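Serkano is looking for a part-time housekeeping assistant for the guest flats at Imuddale. The post is open from March 17, 2021 and stays open until it is filled.

## The job

You would look after two flats on the ground floor of the Sedgwick building. They are let to visiting staff and their families, mostly for short stays, and they need tidying during a stay as well as a full clean between guests. The work is mainly floors, walls, laundry and putting things back where they belong.

Hours are 28 a week, spread over mornings and early afternoons. There is some flexibility if you have school runs or another job, but changeover mornings are fixed and we can't move them.

## Floors

The floors take up most of the time. One is grey marble with white and rust-coloured veins, and it needs a neutral cleaner and a soft mop. No vinegar, no lemon, no scouring powder — the last lot of dull patches cost us a re-polish. Clothes and small things get picked up before any mopping starts. With a patterned stone like this it is easy to miss a hair grip or a button, so go over it slowly.
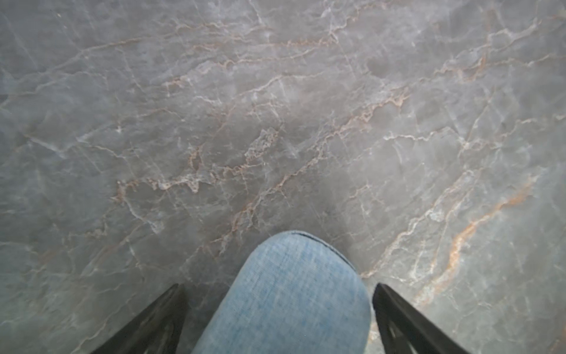

*Marble floor at Imuddale, with a light blue denim item still to be picked up.*

Anything left behind by a guest goes in a named bag and is kept in the office for 30 days. Write the flat and the room on the label. Denim and other dark or coloured things are washed apart from the white bed linen, and only if the guest has asked for laundry.

## Walls and hanging storage

We have tried to get things up off the floor where we can. Baskets hang from rails and should be taken down, emptied and wiped at each changeover, then put back with the contents the right way up. Check the inventory sheet if you are not sure what belongs in which basket.

White walls show every mark. Use a barely damp cloth and work from the top down. Where there are decals, dab and don't rub, and never pull at a lifting corner. Dust the top of the baseboard before you do the floor. 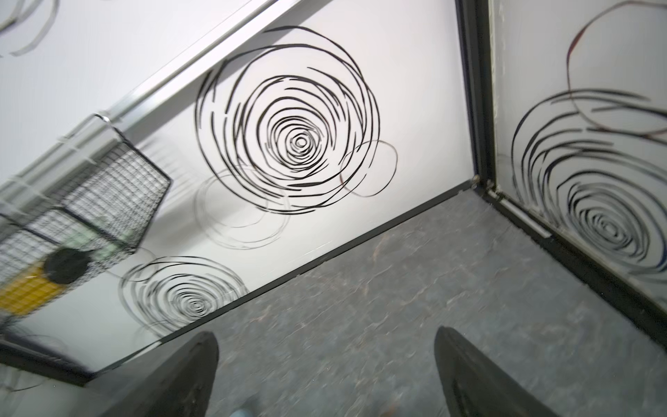

Sum-yee Shih writes that the swirls are easier than they look if you leave them until last and use a dry cloth, and that the baskets are what slow a new starter down. She suggests doing one basket at a time and hanging it up again before touching the next.

We agree with that, and it is how we will show you the work in your first two weeks. You will be paired with someone for the whole of that time.

## What we need from you

- Some experience of cleaning, paid or at home
- Able to lift a full laundry bag and to kneel for low work
- Able to read labels and fill in a short sheet in English
- Two people we can ring for a reference

A driving licence is not needed. The Gitotero bus stops at the gate.

## What you get

Paid training, overalls, gloves and a hot lunch on working days. All products and tools are supplied, so please don't bring your own. There is a 100 pound payment once you have finished your trial period, and holiday builds up from the first day. The rota is reviewed every October.

## How to apply

Write a few lines saying what work you have done and which mornings you can't do. Hand them in at the Imuddale office or post them to Serkano, Sedgwick building, marked "Housekeeping". We don't need a CV, but you can send one. Short visits to see the flats can be arranged before you apply — ask at the office for a time between guests.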